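Saturday at the Teston works open day

I'd been meaning to go to the Teston open day for years and always found out about it the week after, so this time I put it on the fridge in red pen and dragged my sister along. It's a housewares place on the edge of town, tubs and bowls and storage pots mostly, and once a year they let people in to wander round and buy seconds. Parking was on the grass. Wear boots if you go!

We got there at ten and there was already a queue for the moulding hall tour, so we booked the 2 o'clock one and did the smaller rooms first. Best decision of the day, as everybody else was squashed into the hall and we had the finishing room very nearly to ourselves.

The finishing room is where they check things over before they're packed. I could have stayed all morning. It's very plain, all white, with white things on white worktops, and my eyes took a minute to get used to it. Our guide, Samuele Martinelli, was lovely and clearly didn't mind being asked daft questions (I had several). He told us to turn everything upside down, as the bottom of a tub tells you more than the top. I've never looked at the bottom of a tub in my life, but I did as I was told and started with a big round white one.

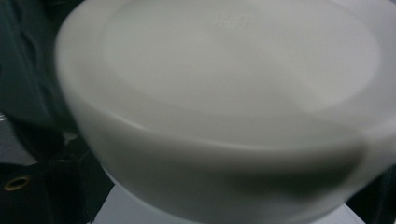

My sister said hers at home had gone yellow within a year and she wanted to know what they were going to do about it. Samuele took this very well. He asked where she kept it, she said on the windowsill, and he just raised his eyebrows. She has since moved it under the sink.

He had a nice way of explaining the ring that runs round the base of a bowl, too. I'd assumed it was for looks. He says a bowl with a perfectly flat bottom will rock if it's even a tiny bit warped, so a rim gives it something to stand on. I went home and tipped out every bowl in the cupboard to check, and the one that's always wobbled has no rim at all. Mystery solved after 42 years of marriage (it was a wedding present).

Then there were the worktops. They use white boards, put down side by side, and when a board gets tatty it's swapped for another. I liked that they hadn't tidied up specially for us. You could see where the surface had been roughed up, and there was the odd mark as well, and a bit of clear glass standing about among all the plastic, which made a change.
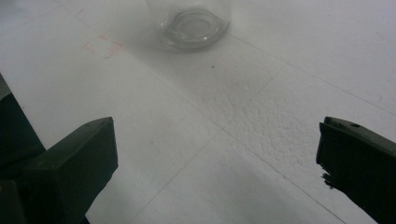 I asked how often the boards get changed and the answer was "when somebody complains", so much the same as tea towels in our house.

The 2 o'clock tour of the moulding hall was noisy and hot and a bit of a shuffle, to be fair. They said 900 tubs on a good shift. I couldn't hear much else, and the man in front of me was very tall. My sister enjoyed it more than I did - she likes anything with a conveyor.

Lunch was from the Sotus van by the gate, a cheese and onion pasty for me and soup for her, both good, and the tea was proper strong. The seconds shop is in a tent round the back. Go early, as the lidded pots had all gone by the time we got there. I came away with two mixing bowls and a colander (one handle slightly wonky, who cares) and my sister bought a new tub, after all that grumbling.

They're doing it again next February, same place, and the finishing room will be open all day. Tickets are free but you do need to book for the hall, and they only let 300 people through.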